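December 30, 2024

Back in August I went to the open day at Nuvar. I drove in from Slanina and was there before lunch.
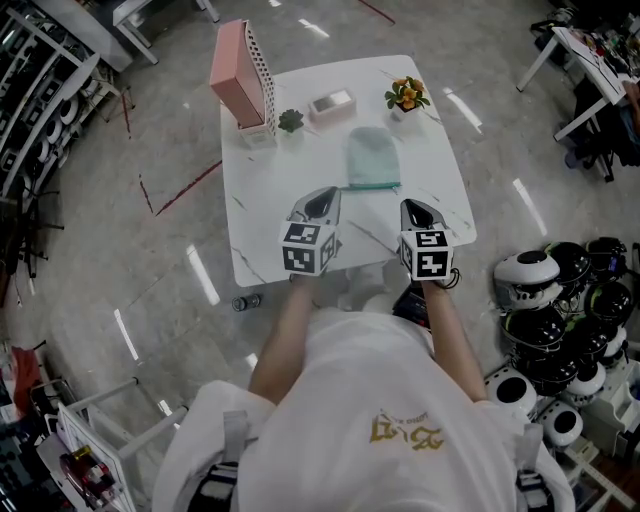
Parking was free, but the lot filled up early. They told us the grippers are used by hand to record small table chores, and that they want 3,000 recordings for the Mada project. They had 700.

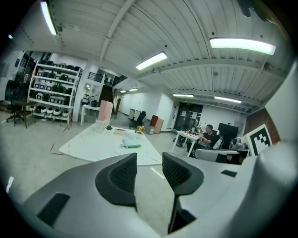

I stayed for the talk too, which ran long. I'd go again next year if they hold it.

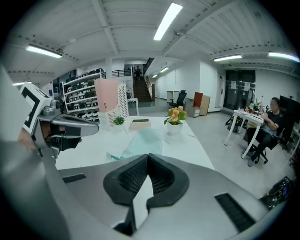
Grippers at the long white table, flowers at the back.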